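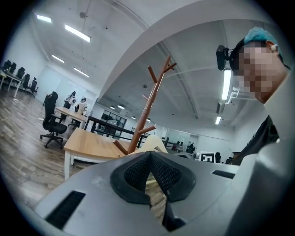 Filed under: Greetings and Holidays
4 min read

Subject: Re: [Jullarow] Which words for the January holiday messages?

Dear all,

Thank you for this question, and sorry that my answer is long. I first wrote it on paper and then I saw it was already two pages.

> Every year in January I want to greet my neighbors and two people at
> my work who keep Christmas by the old calendar. Last time I sent
> "Merry Christmas (late!)" and one of them answered me very politely
> that it was not late. I felt bad. Can someone who grew up with this
> holiday tell me what is normal to write? Something short for the
> phone, and maybe one longer text for a card. Also, is it okay to use
> their language if I don't speak it? I found lists of wishes on the
> internet but they all look like they come from the same place, with
> many roses and angels.
>
> Greetings from Buldale

First, please do not feel bad. I have lived in Buldale for nine years and I receive the "late" message each January from very kind people. My mother always laughs and says then they are early for the next one. But you are right that the word can be left out. For us the day comes when it comes, and we have been fasting before it, so it does not feel late at all.

I can speak for Eritrean and Ethiopian families. Serbian, Georgian or Coptic families have their own words, and I hope other members will write them here.

1. The short message for the phone

You can write simply "Merry Christmas to you and your family" on the day itself. If you are not sure of the day, ask the person some weeks before. It is a nice question to receive.

If you want to use the language:

Tigrinya: Rehus Beal Lidet
Amharic: Melkam Genna

Yes, it is okay to use it, even if you know only these words. But please be sure which language the family speaks. Many people from outside mix these two, and some older persons can be a little hurt by it. With Latin letters everyone spells a bit differently, so do not worry if your neighbor writes back with other vowels.

Some short texts which I send myself, all under 100 characters:

"Merry Christmas! I wish you a full table and a house full of people."

"Rehus Beal Lidet to you and to everybody at home. Greet your mother from me."

"Melkam Genna! May God give us to meet again next year in health."

The last one is religious, so I send it only when I know the person well.

2. The longer text for a card

A card is less usual with us than a phone call, but people keep it when they get one. I would write the name of the oldest person in the house first, then the children. We like this order. After this, you can put something about the year that you both had. For example:

"Dear family, we wish you a blessed Christmas. Thank you for the coffee and the many evenings this year. May the new months bring you health, good news from home, and rest after the long fast."

"Good news from home" is a good wish for almost every family that lives far away. I would not write too much about snow or Santa Claus, it is not wrong, only it has no connection to our holiday.

At Mercado, the shop near the bus station, they sell cards with no text inside. I bought a pack of 36 and I still have most of them, so if someone needs a few, write me privately.

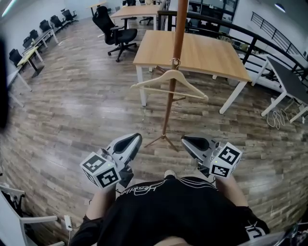
3. When to send it

The evening before, people are in church, often the whole night, and the phone is off. If you write at 10 p.m. nobody will read it. In the morning they sleep or they are cooking. I think the best hour is after lunch, when everyone sits and there is coffee. A call at this time is even better than a message, but then be ready that they will invite you, and it is hard to say no.

4. Messages to a whole group

I want to ask something of the members here too. Last January I received the same picture with a candle and golden letters from eleven groups, and in the Fivier group, where we are 232 people, everybody answered to everybody until midnight. I had to look a long time for the message of my own sister. If you greet a group, one message is enough, and the others can just read it with joy. For the people who are near to you, please write their name.

I will collect the greetings in other languages if you send them to the list, with the language and how it is pronounced. I still miss Serbian and Arabic completely, and my Georgian one is from a taxi driver, so I would like somebody to check it before I post it.

With warm regards,
Henok Weldu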